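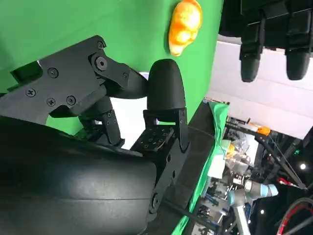 Search this site Go
Home | Articles | Web basics | Hosting | Archive | Contact

Moving a Small Firm's Website to a New Address Without Losing Its Visitors

Monday, November 28, 2005
By the Drarlow web desk

A change of domain name is a small job on paper. The pages stay the same, the pictures stay the same, and only the part before the first slash is different. In practice the old address is printed on invoices, stored in bookmarks, listed in trade directories and held by the search engines, and all of those will go on sending people to it for years. The procedure set out in this article was used in October to move the Temeck catalogue site, which has 1,861 pages, from its old domain to a new one. It assumes an Apache server, access to the configuration or to .htaccess files, and a site made mostly of static pages.

1. Keep the old domain

Renew the old name before doing anything else, and renew it for as long as the registrar allows. Check that the contact e-mail address on the registration does not belong to the domain you are about to stop using. If it does, change it first and wait for the confirmation message.

2. Make a list of what exists

Take the raw access logs for the last full month and extract every address that returned a 200 status. Sort them, remove duplicates and save the result as a plain text file. Then do the same for addresses that returned 404. The second list is worth reading. At Temeck it held 42 addresses which had been broken since an earlier redesign and were still being requested.

Do not rely on a list made by hand from the site menu. PDF price lists, old newsletters and order forms are often reachable only from outside.

3. Lower the DNS time to live

The time to live (TTL) value tells other name servers how long they may hold a record. It is commonly set to a day. Reduce it to 300 seconds on the records you intend to change, and do this at least two days before the move. After the move has settled, put it back.

Some hosting control panels do not show the TTL. Kirui, the host used for this site, changes it on request by e-mail, and other firms may do the same.

4. Copy the site and test it privately

Copy all files to the new server. Before the new name is made public, you can view the site by adding a line to the hosts file on your own computer which gives the new server's address and the new name. On Windows XP the file is in system32\drivers\etc inside the Windows folder. Remove the line when you have finished, or you will be testing against it months later without knowing.

Look for these faults in particular:

- links written in full with the old domain
- form scripts that check the referring address
- cookies set for the old domain
- file names whose capitals do not match the links, if the old server was a Windows machine

The first can be found with a text search across the whole folder. Relative links need no change.

5. Set up the redirects

Every old address should lead to the matching new address with a 301 (moved permanently) response. A 302 is temporary, and search engines may go on listing the old address. Where the structure of the site is unchanged, one line in the old domain's configuration is enough:

Redirect permanent / http://www.new-name.co.uk/

Apache adds the rest of the path by itself. If some pages have also been renamed, give each its own line and place these above the general rule. Apache uses the first match it finds, and a general rule at the top will hide everything under it.

Both names must not share one document root and one .htaccess file while the plain Redirect line is in use. The new name would then redirect to itself and the browser would stop with an error. Use separate virtual hosts, or use mod_rewrite with a condition on the host name.

Avoid sending all traffic to the new home page. A visitor who asked for a particular part number and receives a welcome page will usually leave. Avoid meta refresh tags as well — they are slower, and the server still reports the old page as present.

6. Check the responses

A browser follows redirects silently and is a poor tool for this. Use curl with the -I option, which prints only the headers. The first line should read 301, and the Location line should hold the correct new address. Feed it the list from step 2 with a short script. At one request per second, a list of 2,000 addresses takes a little over half an hour.

Watch for chains. An old redirect that leads to a page which itself redirects should be rewritten to point straight at the final address.

7. Move the mail separately

Mail is controlled by the MX records and need not move on the same day. Create every mailbox on the new domain, then set the old addresses to forward. Leave at least 7 days between the web move and the mail move, so that a fault in one is not mistaken for a fault in the other.

8. Tell the sites that link to you

Search the logs for referring addresses, take those that send the most visitors, and write to each with the old link and the new one. Directory entries usually have to be edited by the firm listed. The Storska parts directory accepted the changes through its own form, but each product heading had to be submitted again.

Results in the search engines may be uneven for several weeks, with both names appearing. Leave the redirects alone during this time. Read the 404 list once a week and add any missing lines to the configuration.

Back to top | Web basics | Archive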